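Bundeck Hand-Held Gripper Kit: Planning and Set-Up Guide
Posted Jan 6, 2023, by the Burkside Equipment Office

Section 3. Budgeting and Preparing a Tabletop Station

This section is intended for departments that plan to purchase hand-held grippers for recording manipulation work. It should be read before a purchase request is submitted.

3.1 Determining the quantity

1. Decide whether the tasks require one hand or two. Collecting small articles into a box, for instance, is normally budgeted as a two-gripper task.
2. Enter the base price of $2,955 for each two-gripper kit. Finger pads are supplied with the kit. Replacement pads are ordered separately at $93 per set.
3. Add $125 per station for task articles. Ordinary household goods are acceptable, and articles already on hand should be used first.

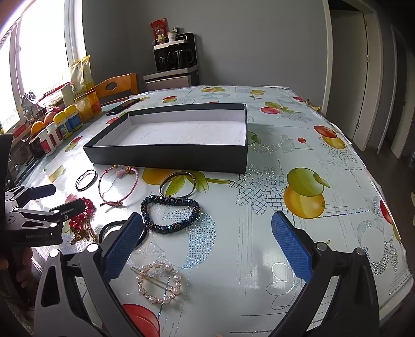 4. Allow six weeks for delivery. Orders placed through the Benavides warehouse after the first of March are charged to the following budget period.

Note: The base price does not include storage media or a carrying case. Departments that share a kit between two buildings should request the case on the same order.

3.2 Selecting task articles

1. Choose articles that differ in thickness and stiffness. Bracelets, hair clips and beaded necklaces are suitable for fine grasping and cost little to replace.
2. Choose a shallow box or lid as the receiving container. The walls should be low enough for the fingers to reach the bottom.
3. Record each article on Form 6 before first use, and keep the form with the kit.

Caution: Do not use articles of personal or monetary value. Bead strings and thin clasps may fail under repeated gripping, and the warranty does not cover them.

3.3 Preparing the table

1. Select a table that the operator can reach across while standing. A dining table meets this requirement, and no special furniture needs to be purchased.
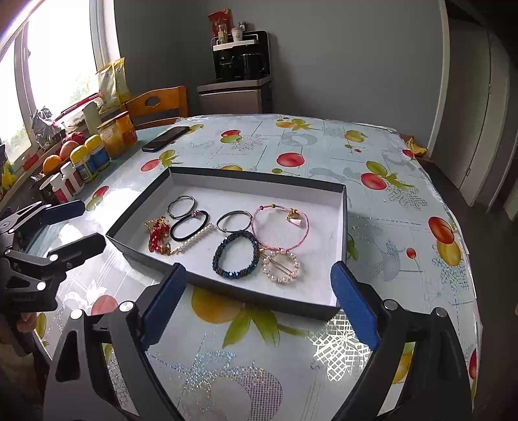 2. Check that both grippers can approach the container without striking each other. Move the container if they cannot.
3. Open and close each gripper fully before work begins. Inspect the pivots for play and the pads for wear.
4. Note the lighting conditions on the station sheet, including any window near the table.

Note: A printed or glossy table covering may be left in place. If plain surfaces are also required, list them as a separate line in the request.

3.4 Submitting the request

Send the completed worksheet to the Oltitz service desk with the approval of the department head. Requests without a station sheet are returned unprocessed. Replacement pads may be added to an open order until it ships.

Contact: Burkside Equipment Office, Oltitz service desk | © 2023 Burkside | Back to top

This site uses cookies to remember your settings. By continuing, you accept their use.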